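国境の川をめぐる交渉が止まって、この春で2年になる。上流のフォムポート(Fomport)と下流のエタム(Etham)は、互いの首都に大使館を置き、郵便も航空便も普通に動いている。それなのに水の配分についてだけは、正式な協議が一度も開かれていない。4月に再開の打診があったと報じられたが、日程は決まらないままだ。

なぜ再開できないのか。両国の新聞を読むかぎり、理由は相手の不誠実さにあることになっている。フォムポートの論説は、エタムが過去の取り決めを盾にして上流の開発を妨げていると書く。エタムの論説は、フォムポートが既成事実を積み上げる時間を稼いでいると書く。どちらにも一理はあるが、私はもう少し地味なところに原因があると考えている。協議の形式が、今の問題に合っていないのである。

## 古い取り決めの限界

現行の協定は、両国が渇水をほとんど経験していなかった時代に結ばれた。条文は全部で27条あり、その大半が航行と漁業に関するものだ。水量の配分に触れているのは二つの条だけで、そこには「通常の流量を前提として」という文言が入っている。通常でない年にどうするかは書かれていない。

協定が結ばれた当時、これは欠陥とは見なされなかった。川の水は余っており、争点は通行料と漁期だった。交渉担当者は港湾と税関の専門家で、農業省からは誰も出席していない。条文の重心が航行に寄っているのは、その顔ぶれをそのまま映している。

その後、流域の使われ方が変わった。フォムポートでは山間部の貯水が進み、エタムでは下流の平野で灌漑面積が広がった。シムシェキオール(Şimşekoğlu)の取水堰が完成してからは、乾いた年の夏に下流の水位が目に見えて下がるようになった。堰そのものは協定に違反していない。協定に堰の規定がないからだ。エタム側が「精神に反する」と言い、フォムポート側が「条文に反していない」と答える。このやり取りが、協議の止まる前の数回を占めていた。

条文の精神を争っても結論は出ない。仲裁に持ち込むにも、仲裁条項の対象は航行の紛争に限られている。つまり、争いを裁く手続きがないところで争っているわけで、担当者が代わっても結果は同じだったと思う。

## 首脳会談に期待しすぎる

こういうとき、必ず出てくるのが首脳会談への待望論である。トップ同士が会えば打開できるという主張で、両国の経済団体も連名でそれを求めた。

私は懐疑的だ。首脳会談は、事務方がほぼ合意したものに署名するときには役に立つ。中身が空のまま開けば、共同声明に「建設的な対話を続ける」と書いて終わる。しかも水の問題では、首脳は国内で譲歩を説明しにくい。渇水の年に「隣国に水を回す」と演説できる政治家は少ない。会談が不調に終われば、次の打診はもっと難しくなる。

前回の首脳会談がよい例だ。会談は午前10時に始まり、昼食の前に終わった。随行した実務者によれば、水に充てられたのは20分だったという。通訳を挟んだ20分で片づく話ではない。それでも翌日の紙面は、両国とも会談の成否だけを大きく扱い、何が議題から落ちたかは書かなかった。

## 数字をそろえるところから

では何から手をつけるべきか。私は流量の共同観測だと考える。退屈な提案であることは承知している。

現在、両国は別々に川を測っている。観測所の位置も、測る時刻も、平均の取り方も違う。そのため、同じ夏について片方は「平年並み」と言い、もう片方は「記録的な低水位」と言う。どちらも嘘をついていない。測っているものが違うのだ。協議の席でこの食い違いが出ると、相手が数字を操作しているという疑いに変わり、そこから先の話が進まなくなる。

国境の町ヴルテオ(Vulteo)で水文調査に長く携わってきたレオニー・レーナー氏は、昨年の講演で、両国の技術者の間には以前から非公式の連絡があったと述べている。洪水の危険があるときには、正式な経路を通さず電話で水位を知らせ合っていたそうだ。政治の協議が止まっても、この電話は続いた。人命に関わることだから当然とも言えるが、裏を返せば、数字の共有そのものを嫌がっている人は現場には少ないということになる。

この慣行を文書にすればよい。測る場所と時刻を決め、機器の点検を互いに立ち会って行い、結果を毎月同時に公表する。配分の比率には触れない。主権にも、古い協定の解釈にも触れない。それでも数年分の共通の記録ができれば、次の交渉の出発点は今とまったく違うものになる。

費用もそれほどかからない。既存の観測所を使えば、新設が必要なのは国境付近の数か所にとどまる。橋一本を架け替える予算より小さいだろう。

## 予想される反対

反対は両側から出る。フォムポートの強硬派は、観測を認めれば上流の貯水量まで丸裸にされると言うだろう。もっともな懸念なので、対象を国境地点の流量に限ると最初に明記すればよい。貯水池の中まで測らせろという要求は、この段階では退けるべきだ。

エタムの農業団体は、測っているうちに水がなくなると言うだろう。こちらのほうが答えにくい。下流の村には、住民400人ほどの規模で、夏の井戸が持つかどうかを毎年心配している所がある。観測の取り決めは、その村に今年の水を届けてはくれない。だから暫定措置として、渇水期に限った最低放流量を1年ごとに更新する形で決めておくことには賛成する。ただし、その暫定値を恒久的な権利の根拠にしないという一文は必要になる。これがないと、フォムポートは最初の1年にも応じない。

もう一つ、両国の専門家の一部に、第三国か国際機関に観測を委ねるべきだという意見がある。中立性は高まるが、私は勧めない。外から来た調査団の数字は、都合が悪くなったとたんに「現地を知らない者の数字」として捨てられる。自国の技術者が署名した数字のほうが、政府は否定しにくい。

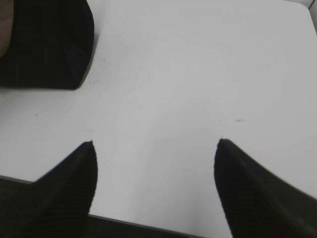 ## 急がない理由

再開を急げという声は理解できる。ただ、急いで始めた協議が同じ議題で同じように止まれば、失うものは時間だけでは済まない。次に席につく人がいなくなる。

打診への返答として、エタム政府はまず技術者の会合を提案すべきだ。場所はヴルテオでかまわない。首都から離れていて、記者も少なく、川がすぐそばにある。フォムポート政府は、それを格下の会合と受け取らずに応じてほしい。肩書の高い人が出てくるのは、両国が同じ表を見られるようになってからでよい。

配分の交渉は、その後に別の議題として始めればよい。古い協定の改定もいずれ避けられないが、27条すべてを開くと漁業と航行の利害まで動き出す。開くのは水量に関する条だけにとどめ、渇水年の定義を書き加えることに絞るのが現実的だと思う。その定義に使う数字を、今から両国で測り始めておきたい。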